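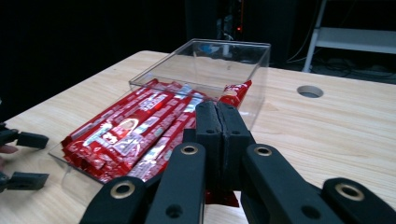 Virnis Home Safety Group — bench notebook, fall pendant
January, started 9:40 in the morning

Picking up the false alarm problem again. Guilan Gu went through the drop logs last night and left me a sticky note that just says "threshold is not the problem, look at the wait." I had been fiddling with the threshold for most of a week, so that stung a little, but I think she has it right.

What happens now is this. The pendant feels a hard bump, then waits 14 seconds for the wearer to move. If there's no movement it calls the phone, and the phone calls whoever is on the contact list. Fine on paper. But somebody who drops into an armchair and starts watching TV looks exactly the same to the pendant as somebody on the kitchen floor. Big bump, then nothing!

So this morning I pulled up the armchair runs (the ones Jianguo Yuan did with the pendant on a cord, then again clipped to a belt). The belt clip is much better behaved. On the cord the thing swings, hits a shirt button, and we get a second spike that the code reads as part of the same fall. I want to throw away any second spike that is smaller than the first and comes in right after it. Wrote that up, took me until nearly lunch because I had the sign flipped on one axis and everybody was apparently falling upward.

11:50. New build on the Akero board. The old build is still on the Hou board so we can run them side by side on the same belt. Please don't reflash the Hou one, it's the only one left with the old code and I don't trust my own backup.

First try with both boards: sat down hard, old one alarmed, new one stayed quiet. Did it again in the rolling chair, same thing. Then I knelt down and rolled onto the mat on my side, and both alarmed, good. Then I did a slow slide down the wall, which is how Guilan's aunt went down last year, and neither one made a peep. That bothers me a lot more than the armchair. A slow slide has almost no bump in it at all.

Jianguo's idea for the slide is to use the pressure sensor, since a person going from standing to the floor changes height by enough to see. I tried it quickly after lunch and the reading wandered every time someone opened the hall door. Maybe with averaging. He thinks I gave up too soon and he may be right, so I'm leaving it to him.
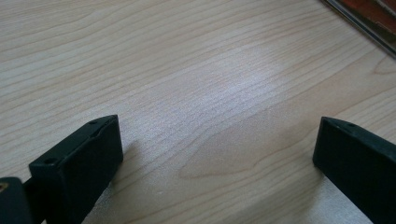

Battery next. With the pressure sensor on all the time the current draw goes up, and I'd been hoping to keep the small cell. The small one is rated 490 mAh. The bigger one is 1,000 and makes the case fat enough that people will take it off at night, and night trips to the bathroom are the whole reason half of these get bought. I'd sooner wake the pressure sensor only when the tilt changes. Haven't written that yet.

Also got the sample button covers from Berkell. The soft one is nice, easy to find with your thumb without looking, but it needs a firmer push than I want for anyone with sore hands. Asked them for a thinner dome. The press rig is booked for the last of the covers we have here, set for 4,000 presses, and I'll start it before I go home so it can run overnight with the door shut (it's loud, sorry).

3:15. Went back to the voice prompt. Right now it says "Fall detected. Calling for help." and you have to hold the button to cancel. Two of our testers let go too early and the call went through anyway. I changed it to a short beep when the hold has been long enough. Guilan wants it to buzz as well, for people who don't hear the beep, and yes, obviously. The motor is already on the board, so I only have to turn it on.

Left to do:
Jianguo — pressure averaging, try it with the hall door opening and closing
Me — tilt wake-up, buzz on cancel, check the press rig count in the morning
Guilan — more slow slides, off the wall and off the side of the bed, cord and belt both

Both boards are charging on the shelf by the window. The Akero one has the green tape.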